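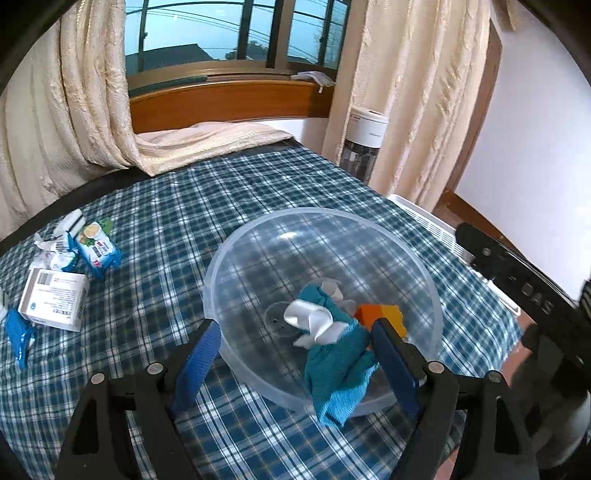

4. Recording a Collision With the Nirkero Claim Recorder

This section explains how to use the recorder after a collision in which a truck or a company van takes part. Before you start, the recorder must be paired with the driver's account (see section 2). If the pairing is not finished, the recorder will still save everything on its own memory, but the office at Desbridge will not receive it until you pair.

Caution: Do not touch the recorder while the vehicle is moving. First stop, switch on the hazard lights and check if somebody is injured. If there is an injury, call 911 before you do any step in this section.

4.1 Starting a record

1. Press and hold the side button until the light turns from green to amber. Amber means that a collision record is open.

2. Say your full name and the number of your vehicle. Speak in a normal voice. It is not necessary to hold the recorder near the mouth.

3. Wait for the short tone. If you hear two tones, the position of the vehicle was not found. In this case say the name of the road, the direction of travel and the nearest exit or mile marker.

4. Put the recorder back into its holder. It continues to record sound until you press the side button again.

Note: In some states you must inform other persons that you are recording their voice. The driver is responsible for doing this. Say it at the beginning of the talk, so that it is heard in the record.

4.2 Adding the details of the other vehicle

Open the Nirkero application on the phone and choose Open Record. The form has one page for each vehicle. Fill in the pages in any order.

1. Enter the license plate and the state. For a truck with a trailer, enter both plates. They are often from different states and the form accepts this.

2. Enter the name of the carrier and the USDOT number from the door of the cab. If the number is covered with dirt or damaged, leave the field empty and mark Not Readable. Do not guess a digit.

3. Enter the insurance company and the policy number from the insurance card. Read the expiration date too. An expired card must be entered as it is, also when the other driver says that he has a newer one at home.

4. Enter the name and phone number of each witness. If a witness does not want to give the name, write only where this person was standing.

The comment field on each page takes 1000 characters. When the text is longer, the application will not warn you and the end will be lost when you save. Use the second comment field, or put the rest in the page of your own vehicle.

4.3 Attaching the police report

The officer usually gives a report number at the place of the collision, and the report itself is ready some days later. Enter the number now and attach the report when you have it.

1. Choose Add Document, then Police Report.

2. Type the report number with all letters and dashes.

3. Write the name of the department, for example county sheriff or state patrol.

4. Choose Remind Me, if you want to receive a message when the report is still missing.

Caution: The record can hold 100 attached files. Deleted files also count until the record is closed, so please check each file before you attach it.

4.4 Closing and sending the record

1. Press the side button once. The light turns to green.

2. In the application, read every page again and correct the mistakes. After sending, corrections are possible only through the claims desk.

3. Choose Send. Keep the application open until the word Received is shown.

4. Write down the record number. You will need it for the claims desk and for your lawyer, if you take one.

If the word Received does not come, the connection is probably weak. Drive or walk to a place with better signal and choose Send again. Sending a record again does not make a second record.

4.5 What not to say in the record

The record may be requested later by the insurance company or by the court. State what you saw and heard, for example the color of the traffic signal or the words of the other driver. Do not give an opinion on who is guilty, and do not estimate a speed if you did not look at the speedometer. If you have pain, say where. If you do not feel pain, say "no pain at this moment" and avoid the words "I am fine," as some injuries are felt only the next day.

4.6 Contact

Questions on a record that is already sent: Gwawr Lougher, claims desk, Desbridge.
Questions on the recorder, the holder or the charging cable: Povilas Rätsep, technical support.

Please have the record number ready. Changes made in this section since the last edition: the reminder in 4.3 is new, and the text in 4.5 was extended.

Edition of February 2023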